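Koneck Stovetop Milk Steamer

A small steamer for people who want real foam at home and don't have room for an espresso machine. 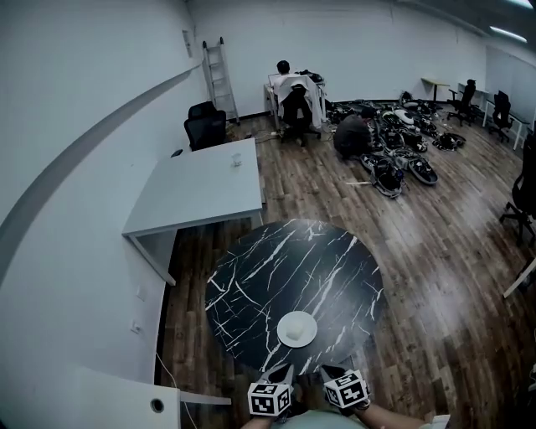
Does it work on an induction stove?
The standard steamer is for gas and electric coil only. For induction, order the Pikthorpe base plate, which sits under the boiler and heats it nicely. Give it a couple of extra minutes the first time so you learn how your burner behaves.

We've had the Koneck in our own kitchen since March and we're still fighting over who gets to use it! You fill the boiler, screw down the cap, set it on medium heat and wait for the valve to start ticking. Then open the knob and you get a strong, dry jet of steam - enough for two cappuccinos or one very large hot chocolate.

The wand swings out to either side, so left-handed folks are covered. The tip has 4 holes and unscrews by hand for cleaning. If you mostly foam oat milk, try the Karo tip with 2 holes (sold separately). It's slower, but the foam comes out so silky that Grigore Avram, who tests our coffee gear, switched over for good and won't give his back.

What you get
Boiler with safety valve
Swing wand with 4-hole tip
Spare gasket
Cleaning pin

Details
Boiler holds 8 oz of water
Fits pitchers up to 6 inches tall
Hand wash only
Replacement gaskets in stock, Cuypers size 2

A few tips from our kitchen: start with cold milk and a cold pitcher, keep the tip just under the surface until the milk feels lukewarm, then sink it deeper and let it spin. Purge the wand right after every use (dried milk in those little holes is no fun to dig out). Let the boiler cool completely before you open the cap, and never fill it past the line inside.

Ships in 2 days. Gaskets and tips go by regular mail.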